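Notes from the members' desk
August 19, 2019

Hello again from Madton, where I am writing this with a cold cup of tea and a list of phone calls I should have made before lunch. Thank you to everyone who wrote in after the last newsletter, and especially to those of you who sent corrections to the directory. We now have 2302 entries in it, and I have read every one of them twice. If your depot still appears under its old name, please tell me again and I'll get it right this time.

New faces and new jobs

The big news is that Yuto Onishi has agreed to be our next head of training and standards. He starts in December and takes over the whole programme, from the new starters' week right up to the supervisors' ticket. Many of you will know him already from the surfacing side. He came to us from Miyazaki, where he grew up and did his first few years on road maintenance crews, and he has spent the last four years running site training for Uklow on the northern contracts.

I had a long chat with him on the phone last week (he was in a lay-by, I was in the stationery cupboard where the signal is best) and came away very cheered. He wants shorter courses, held nearer to where people work, and he wants the people teaching them to have been out on a job in the past year. He also wants to rewrite the handbook. I told him the last person who tried that was at it for 18 months, and he laughed, so either he is brave or the line was bad!

One thing he asked me to pass on: he would like to sit in on as many courses as he can before he starts, and would rather turn up without any fuss. So if a man in a green fleece takes a seat at the back of your session, give him a coffee and carry on.

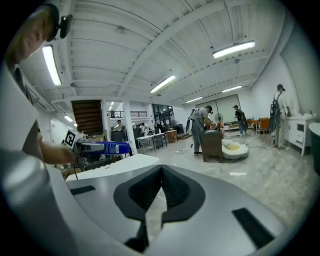 Courses still open for the autumn

We have places left on three of them. Temporary traffic management for small works is the one I would push you towards if you have joiners who came over the summer. It is two days, the second one is outdoors, and you'll want proper boots and a waterproof. Kerbing and edging is nearly full. The third is site paperwork for gangers, which sounds dull and got the best feedback of anything we ran last year - people came out of it saying they had got their evenings back.

Bookings go through the form on the members' page. Please put the name of the person attending and not just the firm. Last spring I had five places booked under "Dave or someone" and spent a whole morning ringing round.

The Prutedine trial

Several of you have asked what is going on with Prutedine, the cold patching mix that was laid on the Madton ring road in the winter. The short answer is that the trial is still running and I don't have results to share. The longer answer is that 1030 patches went in, on three different sorts of road, and each of them gets a visit every few months until next spring. I went along on one of those visits and learned a great deal about potholes and rather more about standing in a verge in the wind.

I know some of you are keen to hear whether it is worth putting in your tenders. I'd hold off for now. The inspection team are not going to be hurried and I think they are right. When there is a report, it'll go to all members on the same day, and there will be an evening talk so you can ask awkward questions in person.

Subscriptions

Renewal letters go out next month. The fee for small firms is staying where it is. The fee for larger members goes up slightly to 2000 pounds, which was agreed at the spring meeting, and for that you get two extra course places a year and a second copy of the yearbook. If you have moved from one band to the other, let me know before the letters go, as it is a pain to unpick afterwards.

And if you pay by cheque, please write your membership number on the back. I have one here from July with a very handsome signature and I have no idea who it belongs to.

Winter meeting

We are back at the Madton assembly rooms in December, same as last year, with the heating fixed. Yuto will say a few words about his plans, the awards will follow, and then there is supper. I'm told the supper is hot this time. There will be a vegetarian choice, but I need to know numbers in advance, so tick the box when you book.

Nominations for the awards are open and we are short in the apprentice group, which seems a great shame when I hear so many good stories about them on the phone. It is a one-page form. You don't have to write beautifully - last year's winner got in on six lines from her foreman and a note from a resident whose drive she had kept clear.

Bits and pieces

The office number changes at the end of the month, and the old one will forward to the new one until Christmas. The yellow lending box of signs has come back from Uklow with everything in it, thank you, and is free for anyone who wants it. Somebody left a very good flask at the last drainage course. It is on my windowsill, and you can have it if you can tell me what is written on the bottom.

Items for the next newsletter to me by the end of the month please, photos welcome, long speeches less so.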